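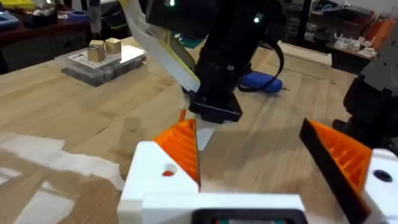

The last ferry to Telirwood

Agnes Lundgren has sold tickets on the Sirngate crossing for 3 winters, and she knows most passengers by their boots. The route loses money. Last year it carried 967 people in January, against more than 4000 in the summer peak, and the council wants to stop the winter boats.

Islanders have until 31st July to object. Florante Ambrosio, who bakes for the school and the shop, gets his flour by the morning sailing. Going by the bridge adds 66 miles.

"I'd have to move," he says. His sister already has.

Lundgren will keep her job if the summer service stays. She has not told the regulars yet.

Words: Lucimara Sales | Contact the features desk | © Jonura Magazine | Back to top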